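I bought the Dikska picture-hanging kit in May, after Hala Belhaj lent me hers for one evening and I didn't want to give it back. It's a small zip case with a folding ruler, a hook holder, a bubble level the length of my hand, two sizes of brass hook and a strip of sticky corner pads. I've now used it in every room we have, plus my sister-in-law's hallway, and I love it!

The hook holder is the best part. It's a little arm with a slot at the end: you drop the hook in, hang the frame on it, slide the whole thing around the wall until you like where it sits, then press. A tiny pin marks the spot. Before this I did the usual thing with a pencil and a tape measure and ended up with three holes behind every frame (more in the bathroom, where I was in a mood). 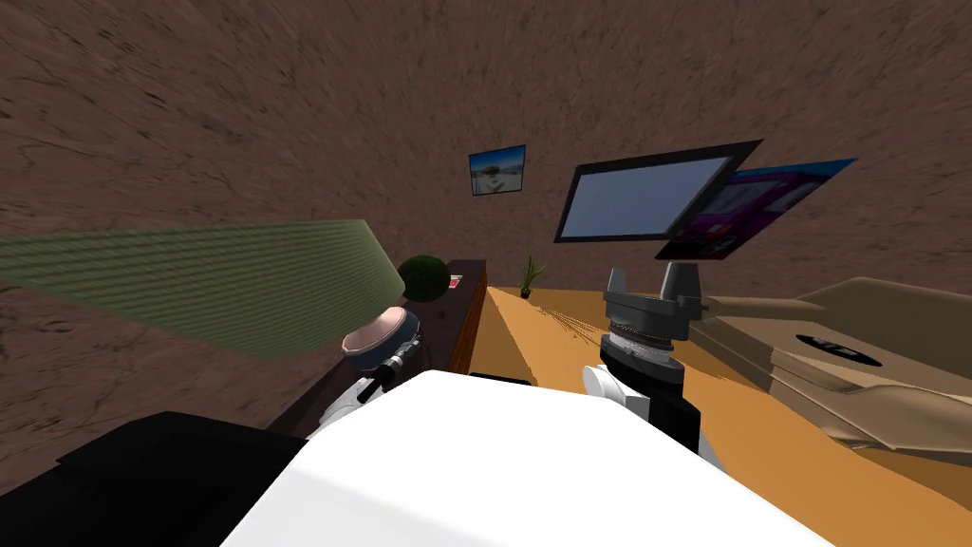
The pin goes into drywall with a firm push of the thumb. Plaster is harder work. Our front room is old plaster and I had to lean on it, and once it skated off and left a scratch I've since touched up. Younes Radwan, who has the same kit, puts a square of masking tape down first and says that stops the skating. I tried it on the stairs and he's right.

The level is good, small but easy to read, and it has a magnet on the back, so it lives on the fridge now. My only wish is that the bubble were a brighter color. It's pale yellow and by lamplight I have to squint.

Hooks! You get 30, which sounded like plenty. I ran out on the second weekend. Refills come in a tub of 200 from Zerouali, and they fit the holder fine even though the box says nothing about it. The small ones have held everything I've hung on them, including a mirror I probably should have given a large one.

The corner pads are what I'd tell people to buy the kit for if they live on a busy street like we do. Trucks go by, frames creep, and by the end of the week everything leans. Two pads on the bottom corners and mine have stayed put for a month. They peel off clean from satin paint. On flat paint they took a bit of color with them, so test one somewhere low.
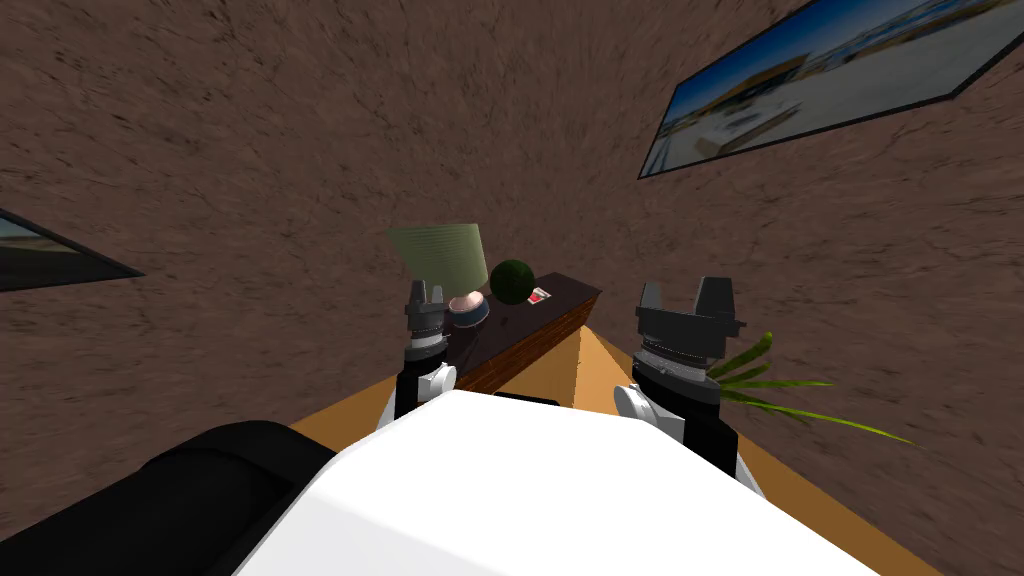
*Two framed pictures on a brown wall, with a green-shaded lamp on the cabinet.*

Things I don't like: the ruler's hinge was stiff out of the case and needed a drop of oil, and the instructions are printed so small that I gave up and watched Hala do it again. The zipper also snags at one corner if the level isn't lying flat.

I did try the Prulia version, which Asmaa Benjelloun swears by. It has a nicer case and a longer ruler, but the holder only takes Prulia hooks, and it won't open wide enough for a frame with a deep back. For light frames I'd be happy with either. For anything with some depth to it, get the Dikska.

Next up is the landing, where I've got a whole row of my grandfather's maps waiting on the floor. I already have the tape down.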